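Hand Evaluation Project: Progress Report to the Oda Fund
11 Mar 2021

The reporting period covered the first full comparison of the Rokonov and Trilon hand controllers. Both were run on the same two-handed platform, with the head camera in its standard position. The work plan called for 49 trials per controller. The Rokonov set is complete. The Trilon set stands at 40, and the remaining trials are scheduled for the coming weeks.

Test objects are household items chosen for differences in shape and stiffness, among them a banana, a toothpaste tube, a snack bag and a smartphone with its stand. Object positions are changed between trials according to a fixed list.
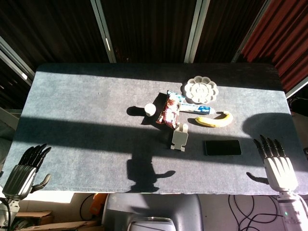

Lighting remains the main technical concern. Direct sunlight and hard shadows on the table affect object detection, and 7 Rokonov trials have been set aside for repetition under even light. Window coverings have been ordered from the existing equipment budget.

Spending is within the approved amount. We request approval to move 2 days of technician time from reporting to calibration. No change to the September completion date is proposed. A full table of results will accompany the next report.

Submitted by Oddsson Laboratory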